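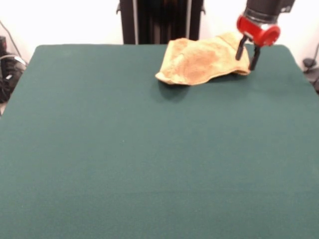
Towel Folding Demonstrations: Frequently Asked Questions
Updated in January by Géza Erdős, Prarton

What counts as one demonstration?
One fold attempt, start to finish, driven by a single operator. Recording begins when the arm is at its ready position and stops when the operator releases the pedal. Anything longer than 80 seconds is discarded by the recorder.

How many demonstrations does a new task need?
The current folding set, Clamelness, holds 600. A new cloth of similar size can usually be added with fewer.

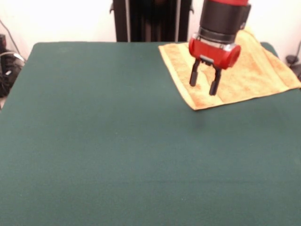 Should the towel be placed in the same spot every time?
Vary it. Move and rotate the towel between demonstrations, and leave it rumpled in a fair share of them. A policy trained on a single placement fails when the towel is shifted.

Remote control or hand guiding?
Both are accepted. Hand guiding is quicker to learn, but the operator's arms block the cameras. Remote control is the default for cloth. Do not mix the two methods in one session.

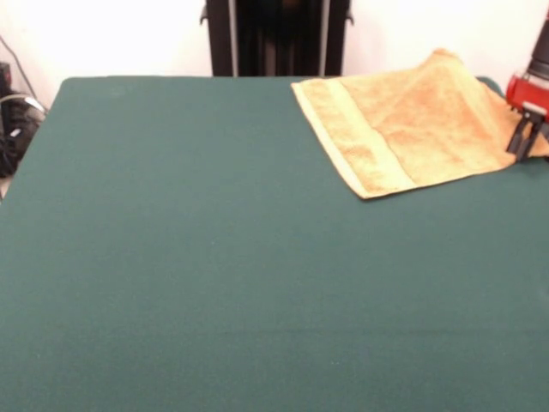
Gripper at the right end of the towel, cloth raised into a ridge.

The gripper lost the towel. Do I delete the recording?
Keep it if you regrasped and finished the fold. Mark it "recovered" in the session log. Delete it if you touched the towel by hand.

Which views are saved?
The side view and the overhead view, at the same rate. If they drift by more than 2 samples, restart the recorder.
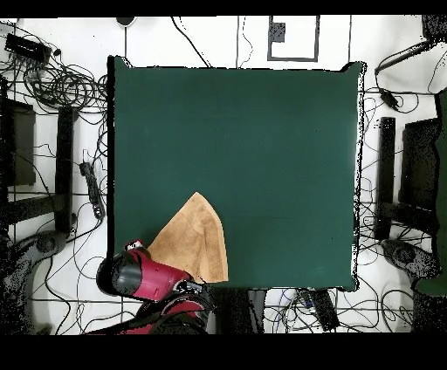

Overhead view: folded cloth on the green mat, red arm at lower left.

How long does operator training take?
Plan on 14 practice folds, none of them saved. Teemu Lindqvist reviews the last few and opens your account on Zondedgate. Access requests go to him as well.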